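133 goes, and the rod is still winning

I've been back in the simulator most evenings this February, collecting demos for Litura (my little learning project, for anyone new!).

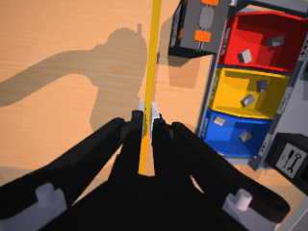
Anyway, my rule is that I drive every run myself, start to finish, and save it even when I make a mess of the grip. Last night I got 24 done before my wrist gave up. Atif Warraich reckons I should bin the clumsy ones, but I like keeping a few wobbles in – how else will it learn to recover? I did throw out 3 where I'd forgotten to hit record until halfway through, which was maddening.

Next job is shifting the start position about a bit more, as I keep coming in from the same side without thinking. Then training, then probably a lot of tea.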